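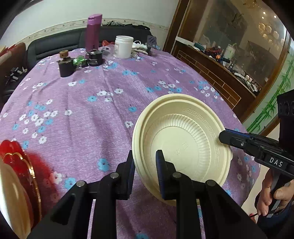 Looking after a two-finger hand gripper

Wipe the finger pads before you start. Grease from dishes builds up in the ridges, and a thin-rimmed bowl will slide instead of lifting. Use a damp cloth and a little dish soap, then let the pads air dry. No alcohol on the rubber ones. Mine went hard by December.

Check the pivot pins next. Open and close the fingers 12 times with nothing between them. If one side lags, back its screw off an eighth of a turn and try again. A drop of light oil on each pin is plenty. Wipe off the extra or it ends up on the tablecloth.

Fingertips should meet evenly. Close them on a strip of paper and pull. If it comes out from one side only, the pad is seated crooked. Peel it, clean off the old glue and press the new one down for some 11 minutes under a clamp. I buy Sornaleck pads, 8 to a pack, and cut them to length with scissors.

Cables: leave slack at the grip and tape them to the body, never across a joint.

For a test piece, use a disposable bowl. Pinch the rim lightly, lift, set it down. Dents in the rim mean the closing stop needs to come out a little.

Store with the fingers open.

Updated April 2, 2021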